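Checking a demonstration set before you train on it

Papers like to quote one big number, and the Roltinell release notes are no different: 3000 demonstrations. I'd trust that more if anyone said how many were worth keeping. Do this check first.

Step 1. Sort by difficulty 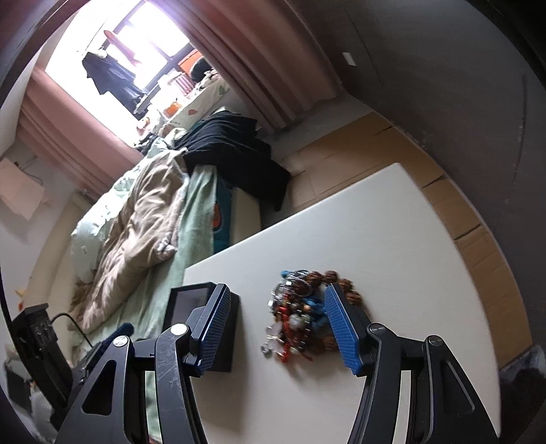 Difficulty labels are usually guesswork, so make your own. Pull 200 clips and grade each on its opening view. A tangle like this one, with a red cord down one side and part of the heap hidden by the right pad, goes under "hard". One object alone on a clear table goes under "easy" - whatever the label claims.

Step 2. Check the grasp point

Stop each clip just before the jaws close. Write down what lies between the pads and what is attached to it. A charm on a ball chain is two problems, and a policy that learns only the charm will look better on paper than it is.

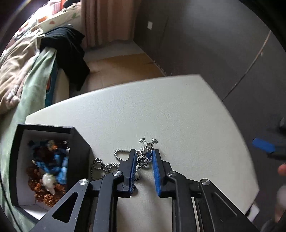

Step 3. Report what you dropped

We threw out 56 of our 200. Put your own figure beside the success rate, or I won't believe the success rate.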